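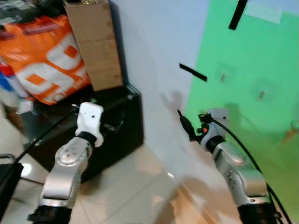
Feb 20, 2020

Hi Indira,

You asked for a quick note on where the Coltell oral history grant stands, so I'll try to keep it short (I never do!).

We've now recorded 17 of the old cannery workers, and seven of those interviews are fully typed up. Typing is the slow part — one hour of tape eats most of my day, and a couple of the men mumble something awful. Hugo Zabala has been checking my Spanish and catching plenty. He also found a cousin of the Andreadis family who kept her pay slips from the packing line, and she's letting us scan the lot.

Money: we've spent $2000 so far, nearly all of it on travel and the second recorder. I haven't touched the printing line yet. The quote from Trusgate came in higher than I'd planned for, so I've asked Prodilitz for one too and I'm still waiting.

The booklet is due in August and I think we'll make it, though the chapter on the strike is thin. Two people who were there would rather not talk on tape. Would you be okay with written answers from them? Let me know and I'll send the questions out.

Thanks again,
Your slow typist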